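Search the site Search Enter keywords

Picking at Plirnari: what the arm took over and what it left

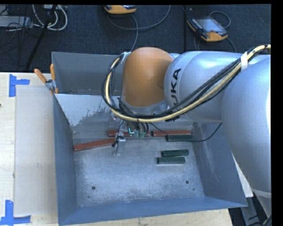
Did anyone lose their job when the picking arm came in?

The headcount in the kitting section has stayed the same, but two of the posts have changed so much that they were regraded.

Abhishek Kandpal is the process engineer for the kitting section at Plirnari, which supplies sorted part sets to assembly firms. He has worked on the automation of the section from the first trial onwards. We spoke in the canteen at the change of shift, at two in the afternoon, and then for a further hour in his office.

The task is bin picking. Parts arrive mixed and have to leave in a known order and facing a known way. Until last August all of it was done by hand. "A person looks in, takes a part, turns it round and puts it in the tray," Kandpal said. "We wrote that down as one step. When we came to program it, we had to split it into eleven."

The most awkward of these is deciding which part to lift first. A part in the open can be gripped from above. A part lying against a wall leaves no room for a finger on one side, and has to be pushed or tilted before it can be held. Experienced pickers do this without stopping. Kandpal spent his first month on the project standing next to them with a notebook. "They could not tell me the rule. They could only do it slower. So I watched them do it slower."

The trial set had 100 picks per run. The early runs ended in long lists of faults, most of them from parts near the walls and from cables that pulled tight when the wrist turned. The cable route was changed several times. He regards it as the least interesting part of the work and the one that took up most of the spring.

The section now handles 279 trays a shift, against 117 when it was done by hand. Kandpal asked that the two figures be read with care. The hand figure includes checking and labelling, which have since been moved to a separate bench. "If you compare like with like, the gain is smaller. I have told the managers this in writing."

On the floor, the change is mostly in what people pay attention to. A picker used to be busy the whole shift and was tired in the wrists and shoulders by the end of it. Reports of wrist strain have fallen. Complaints about boredom and about noise have gone up. The two regraded staff are now cell operators. They load the bins, clear stoppages, teach new grip points and keep the fault log. Both had been pickers, and both were trained on site over six weeks.

"They are better at it than I am," Kandpal said. "When the arm misses, I look at the program. They look at the part, and usually it is the part." One of them found that a batch from Olow had a slightly rounder edge than the drawing allowed, which had been blamed on the gripper for nine days.

The rest of the section was less settled by the change. Some pickers asked for the operator training and were told there were no further places until the second cell is approved. Others moved to the checking bench, where the pay is the same but the work is done sitting down under a lamp, and a few of them dislike it. Kandpal thinks the firm explained this badly. Staff heard about the checking bench from a floor plan pinned up near the lockers before anyone had spoken to them.

He was asked whether the pace of the arm now sets the pace for people. "At the checking bench, yes, to a degree. The trays come when they come. We put in a buffer shelf so that a person can stop for a few minutes and nothing backs up. It was too short. We made it longer." The operators can halt the cell at any point and do not have to give a reason at the time, only a line in the log afterwards.

Small orders are still picked by hand. Teaching a new part takes most of a morning, so a run of forty pieces is not worth it. Kandpal expects that limit to come down, though he would not say by how much. The decision on the second cell is due after the Gisum contract is renewed.

Related items
Buffer shelves and line balance: notes from Toom
Wrist strain in hand kitting
Olow changes its edge tolerance
Regrading after automation: what to put in writing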